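Kitchen Microbiology, Mostly on Purpose

Home > Tips > Starters, Ferments and Other Livestock

A sourdough starter is a jar of bacteria and yeast that you have agreed to feed. Nobody in my family sees it this way except me, but I spent nine years washing glassware in a teaching lab and it colors my view of breakfast. What follows is the advice I keep giving by phone, written down so I can stop.

Keep one jar, not three

You will be told to discard half the starter at every feeding. You will feel bad about this and put the discard in a second jar. By November you will have a shelf of them and a second job. Keep one. Mine is a plain glass jar with a loose lid and a rubber band around the outside to show where the level was after the last feeding. If the starter climbs well past the band in the time you expect, bake with it. If it doesn't, feed it again and have toast.

I weigh everything. A cup of flour depends on who is holding the cup. My feeding is 34 grams of old starter, 125 grams of flour and the same of water, stirred with the handle of a spoon until I can't find dry patches. Scrape the sides down. The smear you leave up there dries out, grows fuzz, and drops in later.
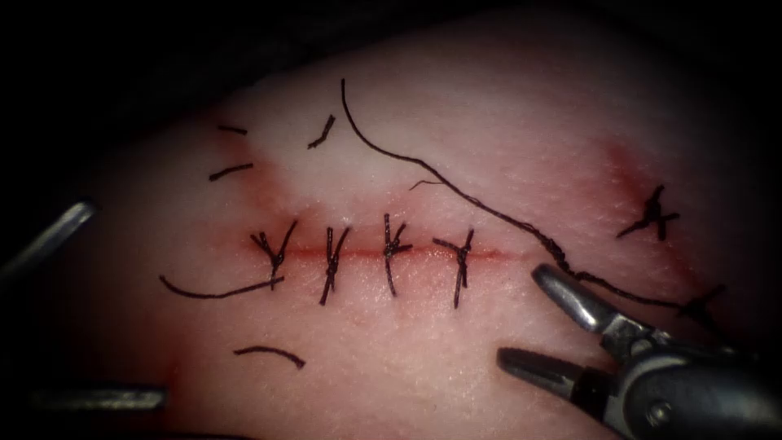
What the smells mean

Yogurt, green apple and beer are all fine. Nail polish remover means it's hungry, and two or three feedings usually bring it around. A layer of gray liquid on top is also hunger; pour it off or stir it in, depending on how sour you like your bread.

Pink or orange streaks are the end. So is fuzz of any color. Do not scoop around it. My friend Natalia Bañuelos scooped around it once, on the grounds that the rest looked happy, and I'd like to report that she has been forgiven. Throw the whole thing out, wash the jar in the hottest water you can stand, and start over. Flour is cheap.

Salt by weight, again

Cabbage is easier than bread. Chop it, weigh it, and add 2 percent of that weight in salt. A 900-gram head, trimmed, wants 18 grams. Old recipes say "a handful," and I have met the hands in my family, and they do not agree with one another.

Rub the salt in until the cabbage gives up its water, which takes longer than you think and is a good use for a teenager. Pack it down hard in the jar. Everything has to sit under the brine. The bacteria you want are perfectly happy down there without air, and the molds you don't want are not. A small zip bag filled with brine makes a decent weight. So does a clean glass lid from a smaller jar, if you are the kind of person who still has the lids.

Leave some room at the top and put a plate underneath. I skipped the plate the first time and pickled a drawer of dish towels.

Use unchlorinated water if your tap smells like a pool. Some people will tell you that leaving a pitcher out overnight fixes everything. It helps with plain chlorine, but a lot of towns use chloramine now, and that doesn't wander off by itself. A carbon filter does a better job. Fomcombe, where I live, has water that tastes like a garden hose and ferments beautifully, so I've stopped having opinions about it.
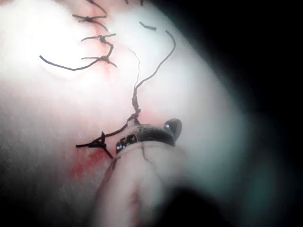 Temperature matters more than any of the gear. A starter at 75 degrees and the same starter at 65 might as well be different animals, and the cooler one will make you think you've killed it. In winter I keep mine in the oven with the light on and a sticky note over the controls. The sticky note is there on account of an evening when I preheated for pizza. Cabbage likes it a little cooler than bread does, so it gets the floor of the pantry and the starter gets the oven.

If you're going away, feed the starter, give it an hour on the counter, and put it in the fridge. It will keep for a couple of weeks without complaint. Longer than that, smear some thinly on parchment, let it dry until it snaps, and store the flakes in an envelope. Label the envelope. I once found one marked only "Nirari," in my own handwriting, and I still couldn't tell you whether that was a starter, a person or a restaurant.

Cleaning up

Cold water first on anything with dough on it. Hot water turns flour to glue and your sponge to a casualty. Soak, scrape, then use hot water and soap. Jars for cabbage don't have to be sterile, only properly clean and well rinsed.

Old recipe cards

Xóchitl Meléndez wrote in to ask whether you can save brine from one batch to start the next. You can, and I used to. It skips some of the early stages and the texture comes out softer, so these days I drink it or put it in potato salad. Next month: vinegar, and what that thing in the bottom of the bottle is.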